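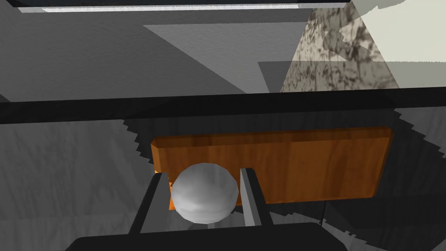 Araceli Barrera asked whether the visitors from Camacho would be shown the simulator before the physical cell or after it, and remarked that at the previous open day the order had been left to chance and the second group had missed the simulator entirely. Her point was accepted. Both groups on this visit began at the simulator.

June 27, 2025. Open day, Besmont workshop, simulator station.

Present for the laboratory: F. Golob, M. Yuan, A. Barrera, and the undersigned. Visitors were received in two groups, with 7 in the first.

The grasp demonstration was run on the rendered workcell with the white ball and the wooden block. Meifang Yuan operated the station and paused the run with the ball between the fingers so that the contact settings could be discussed. Random seed 2926 was used for both groups. Friction values were left as in the May configuration.

Questions raised, first group:
Whether the ball is modeled as a true sphere. It is a mesh, and the facets are visible at close range. Fatos Golob explained that contact is computed on a separate shape.
Whether the shadows affect the controller. The stepped shadow edge was noticed at once. The controller used for the demonstration takes no image input, so the answer given was no. For the vision policy the question is open and should be tested.

Second group:
Mostly concerned with cost and with the time needed to prepare a new part. No figures were given. Fouad Sqalli of Camacho requested the written procedure, and it is to be sent once section 4 has been corrected.

Log files are 254 (first group) and 541 (second group). File 541 has a gap near the start, where logging was switched on late. It should not be used for timing.

To do:
Shadow map resolution to be raised and the same seed repeated. Yuan.
Visitor sheet still refers to the old Jandska controller. Replace before the next visit.
Physical cell: see Golob's separate entry.
Second chair at the station. The operator was standing for most of the afternoon.

N. Escobedo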